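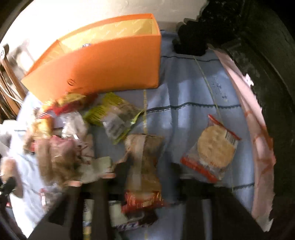

Snack packets and the orange box on a blue cloth, with the two fingers of the hand-held gripper coming in from below.

5 min read

I've had the Skonelis hand-held gripper kit from Lollberg on the go since May, and people keep asking me whether it's worth the money, so I'm putting it all in one place. Short version: I like it a lot, I'd buy it again, and there are two things I'd shout at the designers about if they were in the room.

If you're reading this page you probably know the idea already. You hold the thing, you squeeze the trigger, the fingers close, and the camera on top records what the fingers did so you can train an arm on it later. No arm needed while you're recording, so you can do it at a kitchen table or on the end of a bed. That was the whole appeal for me! My arm is bolted to a bench in a unit across town and I do most of my thinking at home with a cup of tea.

I went with snack packing as my main job for it. It sounds like a daft choice but wrappers are horrible things to pick up - they slide, they crumple, they change shape the second you touch them, and a clear packet with one round cracker in it is a completely different problem from a small floppy wrapper. If a gripper can cope with a cloth full of those, I'm happy to trust it with most of what I've got in the cupboard.

So, the fingers. They're dark, fairly slim, and the tips have enough give to get under the sealed edge of a packet without you having to chase it across the cloth. I found that coming in low and pinching the seal works far better than going for the fat middle of the packet. The kit comes with 2 sets of fingertips, soft and firm, and I've barely taken the soft ones off. Swapping them is a bit fiddly (a tiny screw on each, and I've already lost one down the back of the sofa), but you won't do it often.

The camera has a very wide view, so straight walls come out bent near the edges. Don't panic, that's normal, and the software that comes with it deals with it fine. What you do need to watch is your speed. Move too quickly and the wrappers smear, and then you're sitting there later wondering which brown blob you were meant to be picking up. Slow down more than feels natural. I count under my breath like I'm in a piano lesson.

Battery life is good. I did 100 picks in one go on a Wednesday evening and it still had plenty left, though my wrist had rather less. It's the weight at the front that gets you, and that's my first grumble. A counterweight or even a simple wrist strap would sort it. My friend Róisín Ní Mhurchú tapes a little pouch of coins to the back of hers and swears by it.

Second grumble is the trigger, which is stiff for small hands. Flanagan, who sell it over here, told me a lighter spring is on the way, but I haven't seen one yet so I wouldn't buy on the strength of that.

I also tried the Etari version for a fortnight. Nicer case, lovely grip, but the fingers didn't meet squarely at the tips on the one I had and thin wrappers just slipped through. For tins and cups I might have picked it. For packets, no contest.

A few bits I'd pass on if you're ordering:

Get the spare battery at the same time, as the postage on its own is silly.
Use a plain-ish cloth with a bit of grip to it, so things don't skate off when you nudge them.
Mix up the packets between goes, and don't always tidy them first.
Wipe the lens. Crumbs and finger grease get everywhere!

I'd give it 5 stars if they fixed the trigger. As things stand it lives on the hook by my front door, and I'm starting on the tea bags next - the boxed ones first, then the loose ones in the little string pouches, which I'm already dreading.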